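How to Set Up a Tabletop Drum Corner for Beginners

If you have a child at home who taps on everything (cereal bowls, the dog's back, your knee while you're on the phone), you may have thought about buying a small drum and then thought better of it. I did the same for most of a winter. What finally got us going was giving the drum a proper place on a table, with a soft mat under it and a few odds and ends for rhythm games. It takes ten minutes to set up, and it is kinder on the ears than you'd expect.

What you need

A small hand-sized drum with one stick
A fabric mat, the bigger the better
A few wooden blocks
A sturdy table at a comfortable height

Step 1. Lay down the mat

Spread the mat out and smooth it with your palms, starting from the middle. A small drum on a bare tabletop buzzes and creeps away from you as you play, and a metal or glass top is the worst for it. Ours is a heavy cotton one. If yours arrived folded, leave it flat overnight under a few books – the creases come out by themselves.

Step 2. Place the drum

Set it down a little to one side of the middle, with the head facing up. If the player is right-handed, try it on the left first and see how it feels. Check that it doesn't rock.

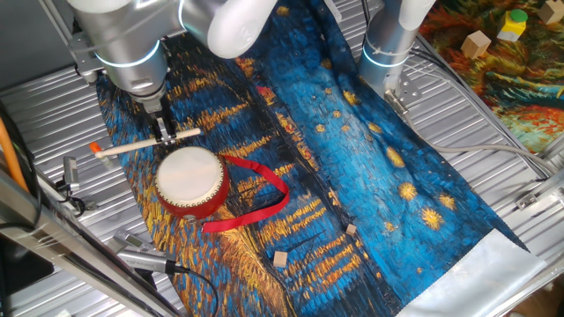 Straps are the thing I get asked about most, and my answer is to leave them on. You will want yours again the first time somebody decides to march down the hallway. While the drum is on the table, though, keep the strap away from the playing side. A long red ribbon like this one can lie in a loose loop to the right of the drum, well away from the stick coming in over the mat, and the two little wooden cubes still have room of their own.

Step 3. Learn the hold

Pinch the stick between thumb and first finger, a third of the way up from the back end, and let the other fingers close gently. My old teacher, Ademir Guerra, used to say "hold it like a ripe plum," and I have never found a better way to put it. Let the tip bounce and come back up on its own.

Step 4. Play the block game

Put one block in front of the drum and play one tap. Add a second block and play two. Take one away, and so on. Go slowly, and swap places so the child gets to move the blocks while you drum – they love that part!

When you're done, wipe the drumhead with a dry cloth and store the stick beside it.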